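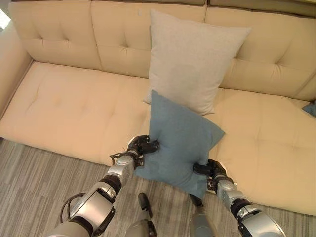 Fig. 2. Beige tufted sofa, back and seat, with blue square pillow.

4 Care of upholstery and covers

This section applies to the Clivico three-seat sofa with fixed tufted cushions and to loose pillows supplied with it. For frame and leg assembly, see section 3. For the Jirnov footstool, use the separate leaflet.

4.1 Before cleaning

1. Find the care label. On the sofa it is sewn to the underside, next to the left rear leg. On loose pillows it is inside the zip.
2. Check the cover code printed on the label. Covers coded 117 may be cleaned with water. Covers coded 22 must be dry cleaned in place by a trade cleaner.
3. Remove all loose pillows and throws.
4. Test any cleaner on a hidden part of the fabric. Leave for 2 hours and check for fading, rings or stiffness.

Note: If the label is missing, treat the cover as code 22.

4.2 Weekly care

1. Fit the soft brush head to the vacuum cleaner and set the suction to low.
2. Work along each seam from the back towards the front edge.
3. At each tuft, hold the brush head flat and turn it once. Do not press the corner of the head into the tuft.
4. Lift crumbs out of deep folds with a dry paintbrush, then vacuum again.
5. Shake loose pillows outdoors and refill any flat corners by hand.

Caution: Do not use a crevice tool on tufted areas. The tuft threads can be cut or pulled through the fabric. Pulled tufts are not covered by the guarantee.

4.3 Spills (code 117 only)

1. Blot at once with a plain white cloth. Do not rub.
2. Scrape up any solids with the back of a spoon.
3. Mix 100 ml of lukewarm water with two drops of clear washing-up liquid.
4. Dampen a clean cloth in the mixture and wring it out fully.
5. Dab from the outside of the mark towards the centre.
6. Repeat with plain water, then blot.
7. Leave to dry at room temperature, away from radiators and direct sun.

Clean the whole panel up to the nearest seams if the mark is larger than a coin. Spot cleaning of pale fabrics can leave a tide line.

Caution: Do not pour water or spray cleaner into a tuft. The filling behind it dries slowly and may smell.

4.4 Loose pillow covers

1. Open the zip fully and take out the inner pad.
2. Close the zip and turn the cover inside out.
3. Wash at 30 degrees on a gentle cycle. Wash dark and bright colours apart from light ones.
4. Dry flat. Do not tumble dry.
5. Refit the inner pad while the cover is very slightly damp. Push the pad into the far corners first.

Note: Strongly coloured covers may shed dye for the first few washes. Keep them off pale upholstery until fully dry.

4.5 Loose tuft threads

1. Do not cut or pull the thread.
2. Cover the tuft with a strip of low-tack tape.
3. Order repair kit Śliwiński 22 from the Namunthorpe parts desk, quoting the number on the care label.
4. Follow the leaflet in the kit. Tufts on the backrest are reached through the zip in the rear lining. Tufts on the seat must be repaired by a fitter.

4.6 Storage

If the sofa is to be stored over winter, clean it as above and allow a full day for drying. Cover with a cotton sheet. Plastic wrapping traps moisture and must only be used during transport. Stand the sofa on its legs at all times. Sofas placed in store in December or later should be checked for damp once a month until moved back into use.

Section 4 revised April 15, 2018. Replaces all earlier care sheets for code 22 and code 117 covers.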